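3.2 How people talk about soft fabrics

I went into this part of the study thinking color would come up first. I was wrong, and I'm still a little annoyed about it, given how long I spent picking swatches! We collected 952 written comments from people who had handled fabrics at our two sites, Ravov and Katance, and the word that kept turning up was "direction." People stroked a pile fabric one way, then the other, and wanted to tell us about the difference (sometimes at great length).

Brenda Rivadeneira and I sorted the comments by hand in April, each working alone and then comparing notes. We disagreed most over "fluffy," which I'd lumped in with "soft" and she hadn't. She won that one. Looped fabrics got called fluffy far more often than cut pile did, even by people who rated both as equally soft, so we gave the word its own code. Figure 2 puts the two kinds of surface side by side. 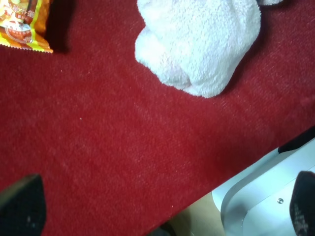 Figure 2. Short red pile with lighter streaks where the nap catches the light, and a white looped surface resting on it.

Light is where things get messy. A lot of our people used "shiny" and "worn" for the very same patch of velvet, depending on where they were standing, and a few changed their minds halfway through a sentence. I've kept those comments in, although the coding guide we borrowed from Brakano would have had us throw them out as unclear. To me they're the most useful ones we have.

One caution before the ratings. The Katance group handled the fabrics seated and the Ravov group mostly stood, so I wouldn't lean too hard on any gap between the sites when it comes to words about shine. Words about touch look safer, and those are the ones I use in Section 3.3.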